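Romana Koubek keeps her music stands by the door

Romana Koubek has taught piano and viola in Rimville for long enough that some of her first students now send her their children. She works out of two rooms over a print shop, and most of what she knows about equipment she learned by carrying it up the stairs.

"There are 40 steps," she says. "You get particular about weight."

She started with heavy orchestra stands from a school sale and got rid of them after one winter. What she uses now are stands with a perforated panel and a tripod base, the sort that comes apart in two pieces. She paid $70 for the first one and thought it was too much.

"Then I took it to an outdoor wedding in August and the wind went through the holes. The pages stayed put. The cellist next to me spent the whole evening chasing hers."

She is firm about page holders. Students push them aside because they get in the way of turning, and she makes them put them back.
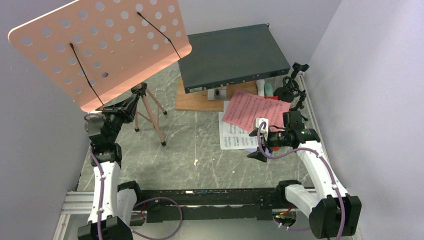
The knob is the other thing she checks. Beginners tighten it as hard as they can, and by spring the thread is gone. She teaches them to spread the legs first, all the way, then set the height, and tilt the panel last.

Her sheet music is mostly copies, some on colored paper. Pink is for second parts, a habit she picked up from Viera Vrabec, who ran the Undia youth orchestra when Koubek played in it.

"Viera had 292 pieces in that library and she could find any of them. White was first, pink was second, green was whatever was left. I never saw a reason to change it."

She records the older students on Tuesday evenings, and that means more gear on the floor than she would like. Her rule is that cables go along the wall and paper goes back in the folder before anyone packs a stand.

Asked what she would buy next, she thinks for a while.

"Another stand. Somebody always forgets theirs."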